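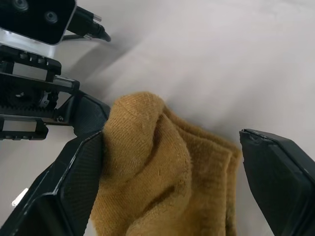 jurnomar-yarn-notes README

version 2, replaces the old spreadsheet. Please delete your copies of the old one, the weights were wrong in it

What it is
Dye and shrinkage notes for small knit swatches, all from the Erardale knitting group. 546 rows, one row per swatch. Plain CSV, commas, header on the first line. Opens in anything.

Columns
swatch_id - number on the paper tag
fiber - wool, cotton, blend, unknown
dye - what went in the pot. onion skin, weld, walnut, store packet, etc
mordant - alum or none. A few say iron
width_before, width_after - inches, measured flat, no stretching
washes - how many times through before the second measurement
notes - free text, whatever the knitter wrote. Spelling not fixed

Where it came from
Paper cards, mostly. 1,067 cards in the box but a lot had no second measurement so those got left out. Typed up by Tùng Phan over December, checked by me on Thursday nights. Not every row got a second look. If the notes column ends in CHK it did.

Known problems
- Yellows are a mess. "Gold", "mustard", "ochre", "old mustard" all used by diferent people, no agreement. Didn't merge them.
- 7 rows have width_after bigger than width_before. Could be real (superwash grows), could be swapped. Left as is.
- Blank mordant means nobody wrote it down. Does not mean none.
- Ravgate yarn changed its ply partway through, old and new both say Ravgate. No way to split them now.
- Tap water. Erardale water is hard, so expect duller reds than yours.

Not good for
Working out how much a full sweater will shrink. Swatches lie. Also no lightfastness info, we never did the window test properly

Using it
Sort by fiber first, then washes. Comparing one wash against five tells you nothing. Skip "unknown" unless you're just looking at color.

License
Do what you want with it, say where you got it.

To do
- type up the sock cards
- agree on names for the yellows
- somebody find the missing weld recipie

Corrections to Tùng, with the swatch number please. The card box is on the bottom shelf, put it back after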